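Philomena Mensah
Thread, Saturday

Every few months somebody tells me a snack box will save me money. This time it was Clostitham. 60 a month, "curated." We'll see about that.

First question: who decides that a single piece of bread needs its own wrapper, sealed in orange at both ends? I can buy a loaf. It comes in one bag.

So I put a cardboard box on the kitchen table and started sorting. Stuff I'd pay for goes in. Everything else stays on the tablecloth.

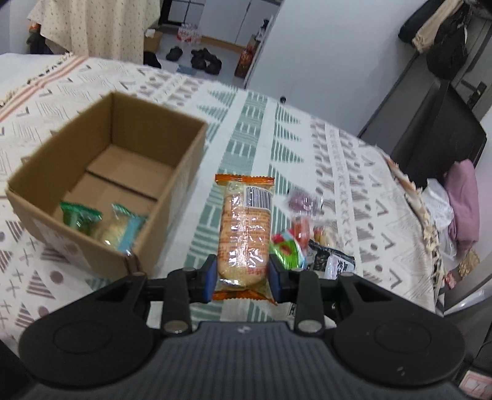
Last changed Saturday, 9:12 pm

Two little packets in the box so far, both with green on the wrapper. The bread is still under review.

Sausage-looking thing in clear film: staying on the cloth until someone convinces me.

Their page says 3,721 happy customers. Happy compared to what? The corner store in Drendwood sells this kind of thing by the piece and I get to pick.

A friend in Bivport swears the bread is better toasted. Most bread is. I'm canceling before the next one ships.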